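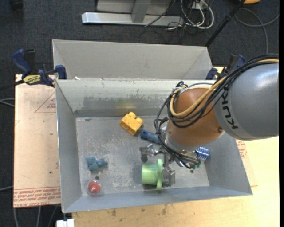

Intarasuk Storage Hall – Fire Door and Exit Route Inspection
Inspection date: 11th February
Inspected by: Orathai Srisuk
Reviewed by: Theerawat Rattanakul

1. Exit signs lit and readable from the main aisle
Pass. The sign by the loading office is dimmer than the rest. Replace the lamp at the next service.

2. Exit routes clear to full width
Fail. Empty pallets were stacked against the east wall and narrowed the route. They were moved during the inspection. Shift leads are to be reminded of the marked lines.

3. Fire doors close fully without help
Fail. Door 2 stops short of the latch. The Kustance closer has been adjusted once already – a replacement is requested.

4. Door seals in place and undamaged
Pass with comment. The lower seal on Door 5 is worn on the hinge side. Check again in July.

5. Panic bars operate with one hand
Pass.

6. Emergency lighting test
Pass. All fittings stayed lit for the full test period. Results are entered in the Clurkitz log.

7. Extinguishers mounted, tagged and in date
Pass with comment. The tag on the unit beside the stairwell is hard to read. Pulto to supply a new one.

8. Assembly point sign visible from the yard
Not checked. The yard gate was locked.

Items 2 and 3 remain open until signed off by the reviewer. Item 8 is to be completed before this form is filed.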